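Workshop > Ullar arms > Teaching by hand and by remote: FAQ

4 min read

I get the same questions every time I post about teaching my two Ullar arms, so I've put the answers in one spot. I'm a hobbyist who moved to Baltthorpe for the cheap shed space, so take it all as one person's habits.

Do I need to write any code?
Not for the teaching part. You do the job yourself through the arms, the software records it, and you do it again. Plidoda (the recording program I use) does have a scripting side, but I've barely opened it.

By hand or by remote — which is better?
I started by hand, grabbing the arm and pushing it through the motion. It's great for one arm and a simple path. With two arms I ran out of hands pretty quickly! Now I use the Cifuentes controllers, one per side, and I wouldn't go back for anything that needs both grippers.

How many goes does it take?
For picking up a cup, I recorded 45 before I bothered training anything. My biggest set is 600, spread over most of February, and my shoulders knew all about it. Start small and see what you get.

How long should each go be?
Mine run 8 to 10 seconds. If I dither halfway through I bin it and start over, as the arm will happily learn to dither too.

Does it matter what's on the table?
More than I expected. I favour a plain, pale surface and only a few things on it. Clear cups are a pain, though.

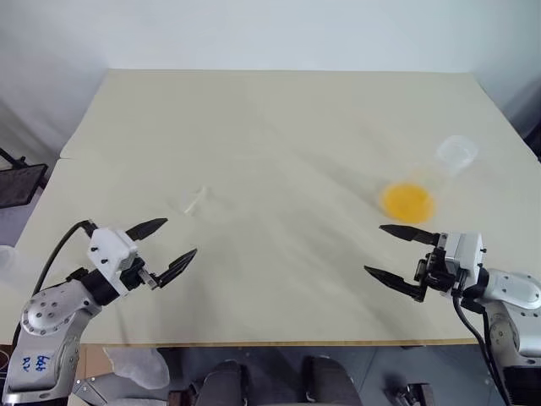 They pick up the colour of whatever's behind them, so I put something bright in the mix and practise on that first. Move things a little between goes as well, or you'll end up with an arm that only knows one spot on the table.

Where do the grippers start?
Open, facing each other, same place every time. I got lazy about this once and lost an evening's recordings.

Comments

shedlight: Do you keep the goes where you drop the cup?
Reply from the author: Only if I pick it up again in the same go. Those are handy — it learns to recover.

mudguard77: Tried by hand first like you said, my wrist is cooked. Ordering controllers.

tinpot: What about lighting? Mine falls apart after 4 pm.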